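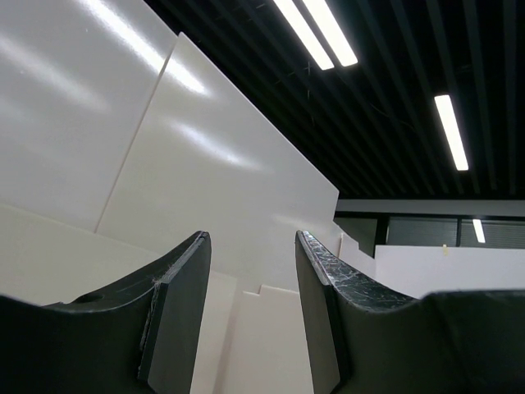
Photo: Telness

Pulse sensor reads 816 when nothing is touching it

I have an Etis optical pulse sensor on A0. With my finger on it I get a decent wave near 567, but off the finger it jumps to 816 and my code counts beats. Threshold is 600.
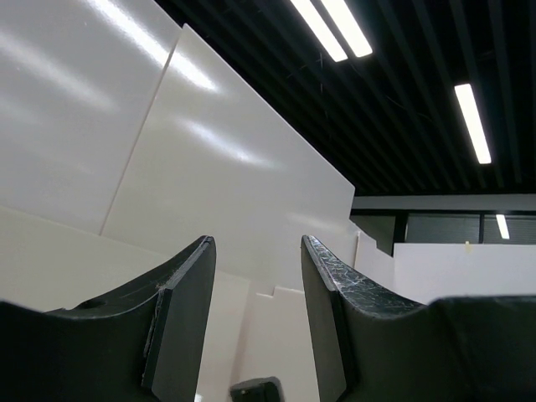
Answer 1
Ambient light is getting into the photodiode. Cover the back with black tape and ignore anything that stays high for over 248 ms. Keep the face clear too, as lint like the bit on the gray pad will scatter light.

Answer 2
Same with mine. I bought a Prinorlow instead.
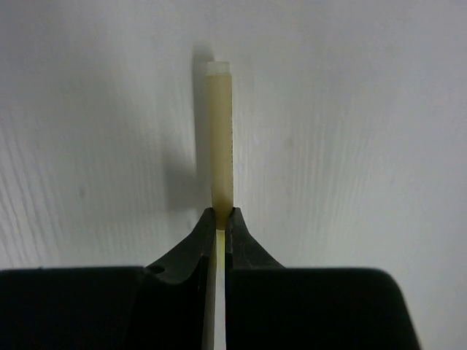 Cream-colored stick held upright in a gripper

Answer 3
Your threshold is above your signal. Use a moving average, the Shao library has one.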